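Leltside Community Help > Work and Jobs

Robots coming to our packing room, what happens to the rest of us?

posted by packroom_jo, 2019-07-05

Hi all! I'm at a small place that makes up gift boxes and there are 8 of us in the packing room. Last month the boss told us we're getting two robot arms from Bolico to do folding and hanging up, and they start in October. She says no jobs are going, but she couldn't tell me what I'd be doing all day instead. Has anyone been through this? I'm fine with learning new stuff, I'd just like to know what kind of stuff it is. Also do the hours change? I do school pickup, so that one matters a lot to me.

tapegun77

They always say no jobs are going. Get it in writing. My cousin's place got robots and they took out the good coffee machine to make room for the charger. Good luck.

slowlane_dogbe

We went through this at the Stoltthorpe building (112 people on site, but only my corner got robots at first), so I can tell you how it went for me. I used to put together 200 kits on a normal shift. Now I do maybe a third of that by hand, and the rest of my day goes to setting up for the robot, watching it, and stepping in when it gets stuck. The first few weeks were slow – way slower than us – and we got pretty grumpy, because orders didn't stop coming while it learned.

My back is better, I'll give it that. What I miss is talking. We used to stand across a table from each other and chat all morning, and now I'm by myself on one side of the room looking at two grippers. Ask your boss where people will be standing. I wish I had!

The other thing is how fussy you get about where stuff lives. Before, a strap went on whatever hook was free and we all just knew. Now things have a spot and they stay in it, even the things that hang on the wall.

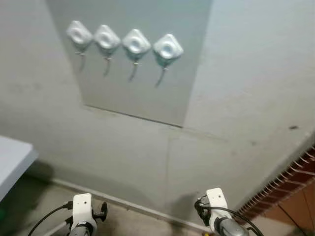

Hours were the big fight for us. They wanted somebody there early to start it up, and that landed on the people with no kids until a few of them complained, and then we got a rota. So bring up your pickup time now, before October, while the schedule is still a blank sheet. And ask who gets trained first. I put my name down early and it came with a small raise – the ones who waited got the same training months later and no raise, and there are still hard feelings over that.

We got a training binder too, 593 pages. I've read the part on the stop button and the part on cleaning. Start with those two.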